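Ticket: sim kitchen demo drops object on handover to drawer, open day build
Project: Drarerlow
Status: open, waiting on reply
Opened: July 2022
Component: grasp / drawer task

Hi all, me again, the person from the Wivbridge open day with the big screen by the door. I promised I'd write this up properly and not just as three angry lines in the channel, so it's long, sorry!

Quick background for anyone who wasn't on the rota. We run the Drarerlow kitchen demo in simulation on the big screen. Visitors press the button, the arm goes for the small object on the counter, picks it up and is supposed to put it in the open drawer underneath. Kids love it. When it works, that is. On the morning of the visit it went fine for the first group, and then for the second group the object popped out of the fingers sideways and slid off along the counter. Big laugh from the visitors, less of a laugh from me.

What I tried on the day, in order:

Restarted the scene. Same thing on the second press.

Restarted the whole machine (the Jernitz box, not the laptop). Fine for 5 presses in a row, then it popped out again with a school group standing right there.

Turned the gripper force down a notch in the settings panel. Worse! It didn't even get off the counter. Put it back.

Turned off the random start positions so the object always spawns in the same place. Much better, and I left it like that until we closed. A bit dull for anyone who stayed to watch twice, but there you go.

After closing I left it looping with the random starts back on and let it write to the log. It got through 1,309 attempts before I had to pack up, and 1,119 of those ended with the object in the drawer. So it fails often enough that on a busy day you're going to see it in front of people. I went through a bunch of the failed ones and they all look alike to me – the fingers close, the lift starts, and the object squirts out in the first little bit of the movement. I didn't find a single one where it was dropped later, over the drawer.

Two things I noticed that may or may not matter. First, it seems to like failing when the object starts close to the front edge of the counter. I didn't plot it, that's just from watching. Second, the frame rate on the Jernitz box was all over the place whenever the second screen was plugged in (we had the slideshow running on it). I know the physics isn't meant to care about the display, but the first bad run was right after I plugged that screen in, so I'm mentioning it.

What I haven't tried: the older contact settings from the Abreu branch. I have them on a stick but didn't want to swap anything with people in the room. Also haven't tried a smaller time step, mostly because I couldn't find where it's set. If somebody could tell me which file, I'll do it this week.

We've got the next open day in October and I'd really like the random starts back for that one. The visitors ask much better questions when the arm has to go somewhere different each time – one lady wanted to know how it "decides" and we ended up talking for ages.

Log is on the shared drive under the Wivbridge folder. Screen grab from the looping run, random starts on:
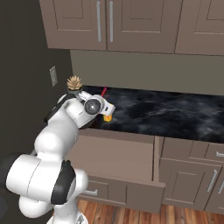
Drarerlow support: thanks, the log helps a lot. Please try the smaller time step before you touch the Abreu settings, and change only that. It's in the scene file, under the solver block near the top. Halve the value, leave the gripper force where it was, unplug the second screen and let it loop overnight with random starts on. If it still throws the object on the lift, send us the new log along with the start positions and we'll look at the finger contacts on our side. We'll keep the ticket open until then.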